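Ticket 954
Product: Kettle kitchen pick-and-place kit, evaluation license
Component: grip and place modules, release 5
Vendor: Cimulance
Site: Prestberg, break room counter
Opened: February 14, 2019
Severity: medium
Status: monitoring

Summary
The place routine reports error 311 (PLACE_HEIGHT_REJECTED) on targets inside the left sink basin. The same routine completes on flat counter targets with the same object. We need to know whether this is a configuration fault on our side or a limit of the kit before we decide on the purchase.

Environment
Arm mounted at the right-hand end of the work area, approaching from above. Two-finger gripper from the kit, stock fingers, no pads added. Controller on the firmware that shipped with the kit. Work surface is the break room counter with a stainless double sink. Object class is "can, standard", loaded from the Kettle object library without edits. Ceiling lights on for all runs. No other changes from the quick start guide.

Steps to reproduce
1. Home the arm and load the sink task from the template list.
2. Set the target region to "basin, left".
3. Run pick on the can.
4. Run transfer to the hover pose.
5. Run place.

Steps 1 through 4 complete. Step 5 stops at the hover pose and raises 311. The can stays in the grip and the arm holds position until the operator clears the fault.
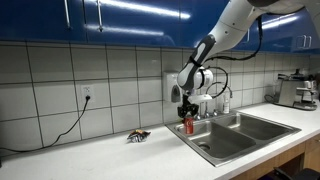
Hover height is set by the template and is measured from the plane of the counter. The routine takes no account of the basin floor until the place step begins. With the Coca-Cola can held upright just above the rim of the left basin, the planner still has to find the floor below it, and the floor is brushed steel with a drain in it. Our first guess was that reflections from the steel were giving a bad depth value. The log supports this in part: the floor estimate changes between cycles while the arm is not moving.

Log extract, first failed run
pick: ok
transfer: ok
hover: reached
floor_estimate: unstable
place: rejected, code 311
gripper: hold

Checked so far
Tool center point recalibrated with the kit procedure. No change.
Object height in the library compared with a measured can. Match.
Camera lens cleaned, exposure left on auto. No change.
Exposure fixed at the low preset. Floor estimate less noisy, 311 still raised on most runs.
Cable slack checked through the full wrist range. No pull on the gripper at any pose used in this task.
Target region redrawn by hand to exclude the drain. 311 raised less often.

Reply from Cimulance support
Code 311 is raised when the floor estimate varies by more than the allowed band during the hover check. The band is tight by default to protect glassware. For sinks and trays in bare metal, please enable "fixed floor" in the region settings and enter the depth from the counter plane by hand. Please also confirm that the can is gripped on the upper part of the body. A low grip makes the fingers reach the floor limit before the object does.

Site response
Grip position checked at hover before changing the region settings.
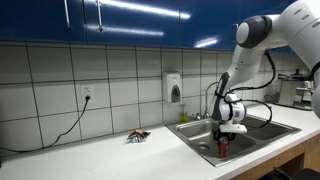

Grip check at hover: fingers closed on the upper part of the can, can upright over the left basin.

Grip height is within the range given in the manual, so we left the pick settings alone. Fixed floor was then enabled. Two notes for anyone repeating this:

The depth field accepts a positive number only. The manual shows a negative one. Entering the value as printed gives a form error with no text.

Depth has to be measured to the flat part of the basin floor. We measured at the drain the first time, and the place step pressed for a surface lower than the real one and stopped on the force limit. Measuring again away from the drain cleared it.

Retest
Fixed floor on, region redrawn to the front part of the left basin, exposure back on auto. Ran 5 cycles with the can. All completed with no 311. One cycle logged a warning for slow release, which is tracked separately.
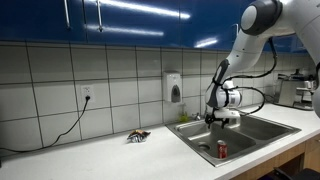
Release clearance is the next item, as the template retracts straight up and the basin walls leave little room for any other path. The default retract distance was kept for the retest. At the pose captured here the can is standing upright near the front rim of the basin, and the fingers hang above the basin floor, a little behind it. That is acceptable for cans. We would want a larger margin for anything with a handle, and the kit does not let the user set the retract distance per object — only per region.

Open items
Slow release warning. Seen once. Log bundle sent to Cimulance.
Manual error on the sign of the depth value. Reported.
Form error with no text. Reported.
Right basin not tested. It is harder to reach past the arm's own cables, and we would like the vendor's advice on routing before we try it.
Snack bag on the counter was not used as a target. The soft object class is not included in the evaluation license.

Comparison note
The Skornum kit we reviewed in July asked for surface depth during setup, so this fault did not come up. Setup took longer as a result. Kettle is faster to get running on a flat counter but needs the region settings opened for any recessed target, and the quick start guide does not mention this.

Status change
Severity lowered from high to medium. Workaround accepted by site. Ticket stays open until the slow release warning is explained or a fix is listed in the release notes.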